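Product review: Haselura grey microfibre towel
Prepared for the Troltemham household stores catalogue, 13 November 2019

The Haselura towel was submitted for review as a general-purpose cloth for drying, dusting and wiping down hard surfaces. It was assessed alongside the Urkar cotton cloth at present supplied to Troltemham buildings. Reviewers considered the knit, the edging, the handling of the cloth when picked up and folded, and its condition after repeated laundering.
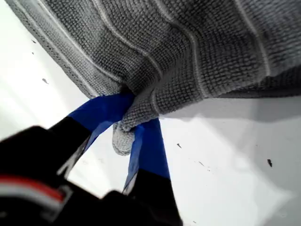
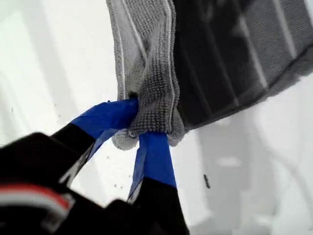
**How should the towel be washed?**

Wash at 40 degrees with other microfibre items, using a small amount of liquid detergent. Fabric softener should be left out, as it coats the fibres and reduces absorbency. Dry on a line or on a low tumble setting.

## Construction

The looped knit is raised on the surface and takes up dust readily. The pale lines against the grey are neat and lay flat on all samples received. Loops did catch on rough skin and on one unfinished shelf edge, and staff with dry hands disliked the feel.

## Handling

The cloth folds easily and bunches softly when taken up by a corner. It can be worked into the angle of a window frame or behind a tap without difficulty. Folded into quarters it makes a firm pad, though the pad tends to open out during longer tasks and must be refolded.

## Use on surfaces

On worktops and glazed tiles the towel removed standing water in one pass. On glass it left light smearing unless a second, dry towel followed. The Urkar cloth needed more passes on tiles but gave a slightly clearer finish on mirrors. Greasy hobs defeated both cloths without a cleaning agent.

## Laundering

Samples were washed over a period of 9 weeks in the Okoth laundry room. The knit kept its texture. Lint from cotton items washed in the same load clung to the loops and was tedious to remove, and separate bags are therefore advised. Slight curling was noted at the corners of 7 samples.

## Supply

The opening order would be 263 towels, with delivery in December. Storage is straightforward, as the towels stack flat.

## Assessment

Recommended for kitchens, washrooms and general dusting. The Urkar cloth should be retained for mirrors and for staff who prefer cotton.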